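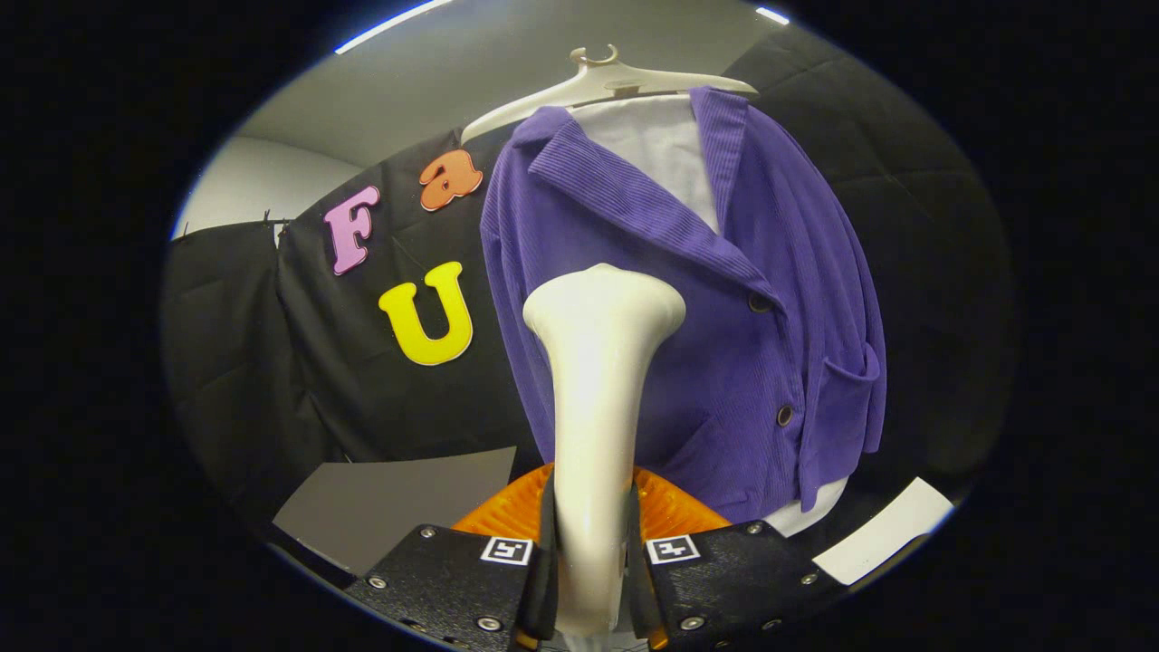

Gripper comparison, part 3: flat-faced fingers on tapered parts

Friday, October 7, 2022

The last two posts covered boxes and cable ends. For this one I switched to tapered plastic, where the contact patch changes with the height of the grasp and small errors in finger angle show up quickly.

Two hand-held grippers went through the same routine. The first is the Drastent, with textured black plastic fingers, flat faces, and a fiducial marker near each tip. The second is the Pruslow, with the same stroke but softer pads and no markers on the fingers, so opening width comes from an encoder. Both used the same wide-angle camera.

The routine: close on the narrow part of the stem, lift, hold for eight seconds, tilt, set down. I ran 400 cycles per gripper over four evenings, alternating every 25 so battery state and my own fatigue were shared evenly.

Holding

The Drastent dropped the part less often than I expected from a flat face on a round surface. Most drops came during the tilt, when the taper let the part creep toward its thin end. Moving the grasp up toward the flare fixed most of that. The Pruslow pads conform better and crept less, but they also stuck on release, and a part that tips over as the fingers open counts as a failure in my log.

I tried tightening the finger bolts on the Drastent halfway through. It took out a little play at the tips and made no difference I could find in the drop count.

Width estimation

With a fiducial on each finger, width comes out of the video directly. Detection was good whenever both markers were unobstructed and the exposure was sane. I logged 3790 frames with a known opening from feeler gauges and got a valid width on 99 percent of them. The misses were nearly all blur during fast closing.

A white part next to a white marker border worried me, but the detector did fine. Bright overhead strips were a bigger problem — with auto exposure on, the camera darkened everything below them, and black fingers over a black background lost contrast. Locking the exposure solved it. I should have done that in January, when I first saw the same thing with the cable ends.

The encoder on the Pruslow is smoother and has no dropouts. It does need to be synchronized with the video, and my offset drifted between sessions. I am now using the Mulent logger for timestamps, which is better, though it still wants a restart after every battery swap.

Lens

Calibrate with a fisheye model. I used the Petkov calibration scripts with the board pushed well out toward the edge of the image circle. My first calibration had the board near the center only, and the width error grew noticeably as the fingers opened.

For now the Drastent stays on the bench as the default. Next I want to repeat the tilt test with a thin rubber layer glued to its finger faces, if I can find one that doesn't peel.

We use cookies to remember your preferences and measure traffic. By continuing to use this site you accept our cookie policy. Accept | Settings

Related posts
Gripper comparison, part 2: cable ends
Gripper comparison, part 1: boxes
Mulent logger: first setup notes
Fisheye calibration without a tripod
Printing replacement fingers for the Pruslow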